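In Defense of the Boring Middle Mile

I have a confession that may get me thrown out of my running group. I don't care what your finish time was. I mean, I'm happy for you! I will clap and I will like the picture of you biting the medal. But if we get a coffee together, what I want to hear about is the Tuesday run you did in the drizzle when your watch was dead and you had a song from a car commercial stuck in your head for an hour.

I've been chewing on this since the Kelholm 10-miler in March, which was my fourth time doing that race and my slowest by a mile (not literally, although it felt like it). Everybody knows how Kelholm starts, with the drumline and the guy in the banana suit, and everybody knows the finish, where you come down past the old feed store and people lean over the barricades and yell whatever name is on your bib. Miles five through eight are on a frontage road. There's a tire shop. There's a fence. There is a long stretch where the only thing to look at is the shirt of the person ahead of you, and this year that shirt said "Ask Me About My Knee," and I did, and we talked for two miles. He's getting a scope done in the summer. I hope it goes great.

That was the best part of my race and there's no place to put it. My app wanted to know how I felt on a scale with little faces. The official recap was all leaders and course records. The pictures for sale were all start line and finish line, with a few from the bridge at mile three where everyone still looks pretty.

And I get why. A frontage road doesn't sell race entries. But I think we've talked ourselves into believing the exciting bits ARE running, and then people sign up, train for a couple of weeks, find out that most of it is kind of dull, and figure they must be doing it wrong. I've watched it happen over and over. A new person shows up at the Vemano shop run in brand-new everything, comes four times, and then goes quiet. You run into them at the grocery store and they say, "I guess I'm just not a runner." Because they were bored! I'm bored right this minute thinking about the loop by the water plant, and I've done that loop more than 200 times.

My friend Senthil Subramaniam disagrees with me on this, loudly, usually while running uphill, which is annoying all by itself. His view is that if you're bored you should change something. New route, new podcast, go find a trail, do some strides. He has a playlist for every kind of run and he signed up for the Zestthorpe relay mainly for the costume contest. I love running with Senthil. He makes the time fly. But I don't always want the time to fly - some days that hour is the only one I get where nothing is asking me for anything, and I'd like to be there for all of it, even the fence.

Raghavendra Bhat is more on my side, or at least he's never argued. Raghavendra is in his 60s and has run the same out-and-back before breakfast for as long as I've known him. I asked him once what he thinks about out there. He took the question pretty seriously, for the better part of a block, and said, "Mostly the sidewalk." I think about that answer more than any coaching advice I ever paid for.

Now, I'm not saying quit racing, and I'm not saying throw your watch in the river. I like my watch. I even like the little faces. I bought the fancy Nägeli socks everyone was raving about and I'll admit they're lovely socks. What bugs me is the way we talk to each other about it, online especially. Every post is a breakthrough or a breakdown. Either you crushed it or you hit rock bottom and learned something about yourself. Where's the post that says "went out, it was fine, saw a dog"? I would read that. I would read 500 of those.
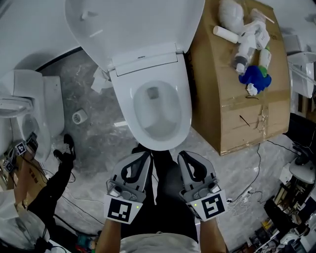
So I've been trying to write them. For a few weeks now I've kept a dumb little log on my phone with one line per run and no numbers allowed. I'll share a few, since I'm the one telling everybody to be less impressive. "Left shoe squeaked the whole way." "Somebody on Alder Street is baking." "Wanted to stop at the light, it turned green, rude." "Same as yesterday." That last one shows up a lot, and I've gotten sort of fond of it.

Nothing magical has come of it, in case you were waiting for the part where I got faster. I'm the same speed. I did stop skipping the short midweek run, I think because I'm no longer expecting it to be anything. It's 80 minutes out of my evening by the time I've stretched and showered and argued with the washing machine, and then it's done and I make dinner.

Senthil says the log is the saddest thing he's ever seen. He also asked me yesterday what I wrote down for the run where he tripped on the curb by the library, so he's reading it. (I wrote "Senthil met the curb." He wanted it noted that he stayed on his feet.)

If you want to try it, the shop run leaves Vemano at the usual time next week and we're doing the water plant loop again. Come say hi and tell me about your knee.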